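Cans in the freezer drawer, yes or no?
Kitchen & Home > Fridges and Freezers

saltbush_jen
Settle something for us please. We moved into the new place in Astden in December and it came with a big stainless fridge, the sort with doors up top and a pull-out freezer drawer at the bottom. My partner reckons the drawer is the best spot to cool drinks in a hurry. I reckon it's the best spot to spend an arvo scraping frozen fizz off plastic. We're having 12 people over and I want to know who's right before I fill the thing up!

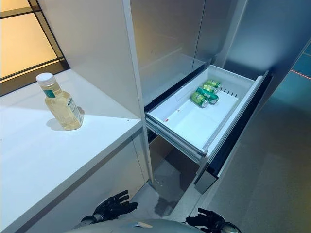

Four green cans at the back of the freezer bin, bottle still out on the bench

Also, does anyone else find everything ends up rolling to the back of these?

Tambunan
Your partner's right, within reason. Twenty minutes, set a timer, take them out. I've done it for years and lost up to 3 cans in all that time, and one of those was my brother-in-law's fault.

kettle_on
Nope. Team Jen. You say set a timer, then someone rings, or the kids need picking up, and there's your timer going off in an empty kitchen. We had one burst in our old Helmont and I was still finding bits of it behind the slides when we sold the house. Never again.

Bayu Pattinasarany
Ice water and a good handful of salt in a bucket or the laundry sink. It's quicker than any freezer and you can do the whole lot at once. If you must use the drawer, lay them in one layer with a bit of space between. In a pile like that the middle ones take longer, so you leave them all in and the outside ones freeze.

saltbush_jen
Ooh, hadn't thought about the pile. I'll try the salt thing. 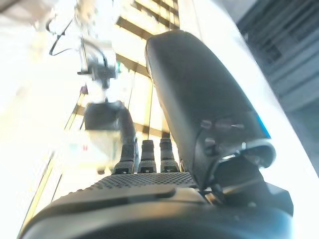 Thumb up, one finger folded over

Tambunan
Salt bucket is fine if you like wet labels and a puddle on the floor. I'm sticking with the drawer.

kettle_on
Puddle wipes up in ten seconds mate. Frozen beer doesn't.

dunny_door
For the rolling, get a divider. I bought a Fimow one, model 1004 I think, and cut it down with a bread knife (don't do this, the knife was never the same). Or fold a tea towel lengthways and wedge it in front of them. Costs nothing and works just as well if you're not opening the drawer all day.

Bayu Pattinasarany
Tea towel gets my vote too. Jen, is the bottle going in as well? If it's glass I'd keep it right out of the freezer.

saltbush_jen
It's plastic, but it's staying in the fridge part. So the plan is salt bucket for the cans, tea towel in the drawer, and the ice goes where the cans were. Partner is sulking. Will report back.

Tambunan
Tell him I tried.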